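Home | Modules | Notes | Reading | Lab sheets | Contact

15 January 2024
Posted by the Sarngate teaching group

Week 2 handout: learning to handle cloth from hand-held demonstrations

These notes go with the second lecture on learning from demonstration. Read them before the lab. The first handout dealt with rigid objects, where a grasp can be worked out from a shape model. Cloth has no fixed shape, so most of that method does not carry over.

1. The problem

A folded jumper, a sock and a tea towel can all end up looking much the same once they are in a heap. The robot has to choose where to close the fingers, how far to close them and which way to pull. Small errors at the start grow as the cloth moves. A planner that works from a geometric model needs to know where every fold is, and most folds are hidden from the camera.

The other route is to copy people. We record many short demonstrations, train a policy that maps camera images to gripper motion, and run that policy on an arm. The question is how to collect enough demonstrations, in enough different places, without moving an arm about.

2. The collection method

The Grotoson study used a hand-held gripper with a camera fixed to it. A person holds the tool and does the task. The camera view is close to what the arm will see later, because the arm carries the same fingers and the same camera at the same offset. Three things are stored for each demonstration: the video, the path of the tool through space, and the opening of the jaws over time.

The path comes from tracking features in the video together with a motion sensor. Plain walls cause trouble, as does fast turning of the wrist. Patterned bedding gives the tracker plenty to hold on to, though a blanket that shifts during the grasp can mislead it. Tracks that jump are thrown out before training.

Demonstrations were recorded in homes as well as in the lab. Beds are useful work surfaces for this task. They are soft, they are seldom level, and the thing to be picked up is often close in colour to whatever it lies on.

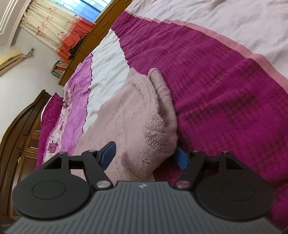 Bramwell, on reading the draft of these notes, asked whether pink knitwear on pink bedding was a fair test, or whether the method should first be shown on cloth that stands out from its background. The study did both. The high-contrast set was used for early checks and the mixed home set for the main result. If you only train on cloth that stands out, the policy learns to look for a patch of a different colour, and it fails as soon as the colours match.

3. Data and training

The main set has 700 demonstrations, collected in 39 rooms. Each one is a single pick and place of one item. The policy sees the last two images and predicts a short run of future motions, of which only the first part is carried out before it looks again.

No depth camera was used. Knitted surfaces are hard for the cheaper depth sensors, and leaving depth out kept the tool light enough to hold for a full session.

4. Result

The trained policy was run on the Sodent arm for 100 trials in rooms that were not in the training set. The comparison was a second policy, trained on the same number of demonstrations but all from one lab bench.

The policy trained on home data did better on every type of item. The gap was small for tea towels and large for knitted items. The bench policy tended to close too high and come away with nothing, or to push down until the fingers caught the bedding as well as the item. We return to this second fault in the lab, as it also turns up in the home-trained policy when the surface is very soft.

Points to note when you read the full report:

- The number of rooms mattered more than the number of demonstrations per room. Adding more from the same room soon stopped helping.
- Jaw opening is recorded, but grip force is not. The policy has no direct knowledge of how hard it is squeezing.
- Failed demonstrations were removed by hand. The report does not say how borderline cases were judged — keep this in mind when you compare it with other work.

5. For the lab

Work in pairs. Record ten picks of the same knitted item on two surfaces, one firm and one soft. Plot jaw opening against time for each pick and mark the moment of contact as best you can from the video. Write a paragraph on whether that moment could be found from the jaw signal alone.

Bring your plots to the next session. The longer write-up is due in June with the rest of the coursework.

Previous | Next | Back to top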